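Pegboard storage going in at Trevine workshop

12/15/24
By Lolard staff

The Trevine workshop in Dramonville has begun replacing its drawer storage with upright pegboard panels. The panels are white sheets punched with a regular grid of small round holes, and each takes push-in hooks that can be moved without tools. Once all 13 panels are fitted, the workshop will have positions for 3,329 hand tools and small parts.

The change follows a stock check in March, which listed 3,812 items across two rooms. Duplicates and worn-out tools were taken off the list before the new layout was drawn up. Larger items, including clamps over a set length, will stay on the floor racks.

Hooks are green and come in a short and a long pattern. Short hooks carry screwdrivers, keys and light pliers. Long hooks carry tape rolls, coiled leads and anything with a handle loop. Hooks are fitted at the bench, one at a time, with the panel standing upright on the tabletop - the angled end goes into the hole first, and the hook is then turned down until the back sits flat against the face.
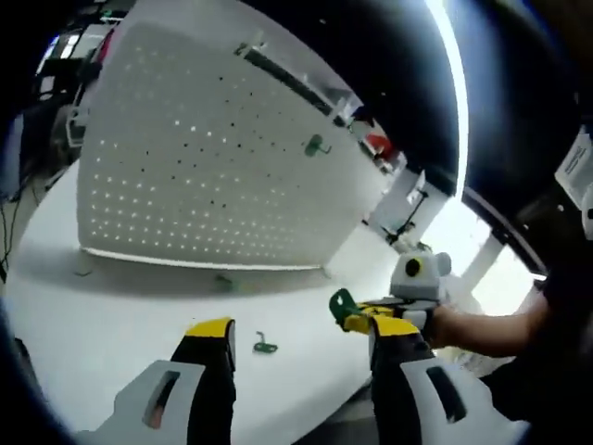 Spacing is set by the widest tool in each row. The layout sheet calls for five clear holes between long hooks and allows closer spacing for the short ones. Rows start below the top rail so that handles do not foul it. A hook that rocks under light finger pressure is pulled and refitted in the next hole along. Holes that have worn oval are marked on the sheet and left unused.

Panels are to be loaded from the bottom row up, with heavier tools kept low. Labels will go under each hook after the first month of use, when positions are less likely to change.

The Palma annex keeps its present cabinets for now. Its wall is shorter and has a pipe run at shoulder height, so a narrower panel would be needed - a drawing has been requested. Users of the Trevine benches should return borrowed tools to the front counter until the labels are in place.

Related items
Bench lighting replaced at Palma annex
Dramonville parts counter: new opening hours
Trevine floor racks: load limits revised
Drawer units offered to Lolard members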